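Home | Products | Fabric and Linen | Support | Contact

Category: Linen for Hospitality and Care

Reading time: 4 minutes

Emeo Terry Hand Towel

The Emeo hand towel is supplied by Cundale to hotels, residential care homes, leisure centres and training kitchens. It is a cotton terry towel of 500 grams per square metre, intended for daily use and frequent commercial laundering. The towel has been part of the Cundale linen range since the range was first issued and remains the standard choice for customers who require one article to serve both guest bathrooms and staff washrooms.

The cloth is woven with loops on both faces and finished with a double-turned hem. Corners are back-stitched. The hem thread is matched to the ground colour, and replacement orders are dyed to the same reference so that older and newer stock may be placed together on a rail.
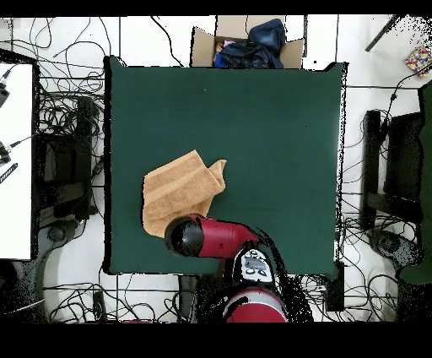

Weight and absorbency

A towel of 500 grams per square metre is of middle weight. Lighter cloths dry sooner and take up less room in the linen cupboard, but wear thin at the fold lines after repeated tumbling. Heavier cloths are pleasant to the hand and are often preferred in private rooms, although the drying time is longer and the cost of each wash rises accordingly. Customers who operate their own laundry are advised to consider the capacity of their dryers before ordering a heavier grade.

New terry cloth carries a small amount of finishing agent from the mill. Towels should be washed once before they are issued. Full absorbency is reached after the third wash.

Washing and drying

Wash at 60 degrees with a measured dose of detergent. Fabric conditioner should not be used, as it coats the loops and reduces the amount of water they will take up. Where the local water supply is hard, a softening agent may be added to the main wash.

Do not fill the drum beyond three quarters. Towels should be removed promptly at the end of the drying cycle and shaken by hand before folding, which lifts the pile and leaves the hem flat. Chlorine bleach will weaken the cloth and is not covered by the terms of supply.

Pulled loops should be trimmed level with sharp scissors. A pulled loop will not cause the cloth to run.

Folding and storage

Cundale recommends a flat fold for shelf storage and a three-part fold for rails. For the flat fold, lay the towel on a clean, level surface, bring the short edges together and smooth the cloth outwards from the centre. For the rail fold, turn each long side inwards by one third before hanging.

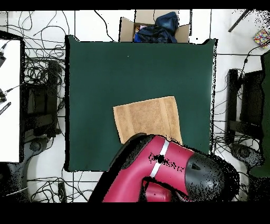 Towel in tan, folded flat.

Linen should be stored in a ventilated cupboard away from heating pipes. Rotate stock by placing newly laundered towels at the bottom of the pile and issuing from the top. Sites with several floors may wish to mark the hem of each set with a laundry pen.

Ordering

Article number: 686
Material: cotton terry
Weight: 500 grams per square metre
Packing: 25 towels to the carton
Minimum order: one carton

Orders received before noon on Thursday are included in the following week's delivery. Mixed cartons are not available. Customers ordering 47 cartons or more in a single delivery should contact the sales office beforehand in order that unloading arrangements may be agreed.

A bath sheet and a face cloth in the same weave are sold under the name Polach. They share the Emeo dye references and may be laundered in the same load. The Bạch range of table linen is washed at a lower temperature and should be kept separate.

Returns and wear

Unwashed towels may be returned in their original carton. Faults in weaving or stitching should be reported in writing, with the article number and the carton label. One towel showing the fault should be retained for inspection. Gradual loss of pile through ordinary use is not regarded as a fault.

Towels which are no longer fit for issue may be cut down and hemmed as cleaning cloths. The weave holds a machine stitch well, and the hem allowance should be no less than one centimetre. 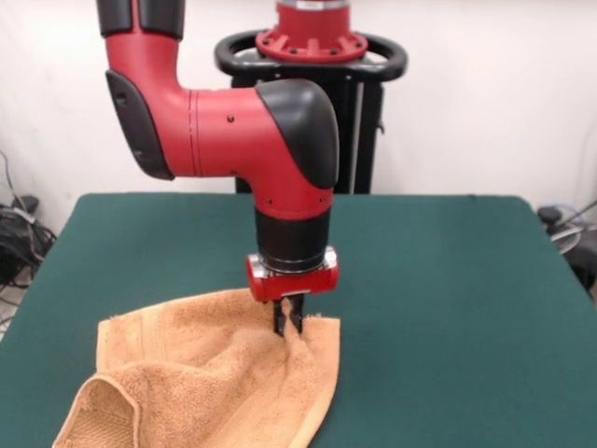 Customer comments

Xuân Trịnh: We changed to the Emeo towel in September and have kept to the advice on fabric conditioner. The towels take up water noticeably better than our previous stock did. The hems have stayed straight, though I would ask you to consider a hanging loop on the short side, as our staff washrooms have hooks and no rails.

Reply from Cundale: Thank you for your comment. A hanging loop can be sewn on at the time of order for an additional charge. Please quote the article number and state whether the loop is to be placed at the centre of the short edge or at the corner.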